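Toy library in Bevville starts monthly "one bin" evenings

Families in Bevville can now borrow toys by the full bin. The toy library Nustaver has 600 toys on its list, and from October the members will also sort them at home, each family taking care of one green bin.

Áine Corrigan started the idea in her own living room. "Small things get lost under the sofa," she says. "With one bin, the child learns where everything lives."

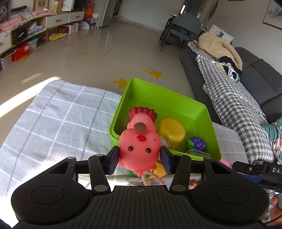 The pink rooster and the green bin with toy food.

Her bin is mostly pretend food — grapes, corn and a yellow bowl — with a few odd pieces which came from other sets. The orange pumpkin cup is the favourite of her younger son.

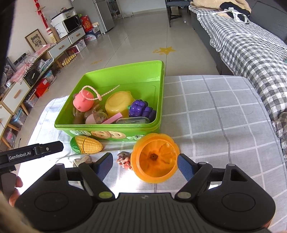

How to join

Families can keep a bin for 5 weeks. The fee is 2 euro, and it is paid when the bin is collected. Before returning, please wash the plastic toys and check the bottom of the bin for small parts.
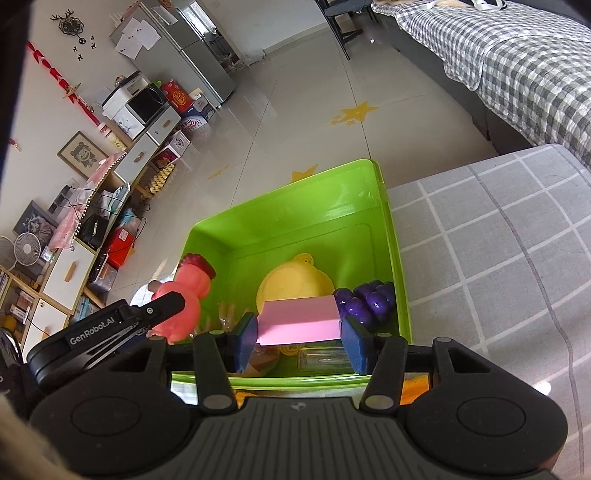 Dirk Peeters, who keeps the list, asks members to write down any missing toy the same evening. New families can register at the Nustaver desk until six o'clock.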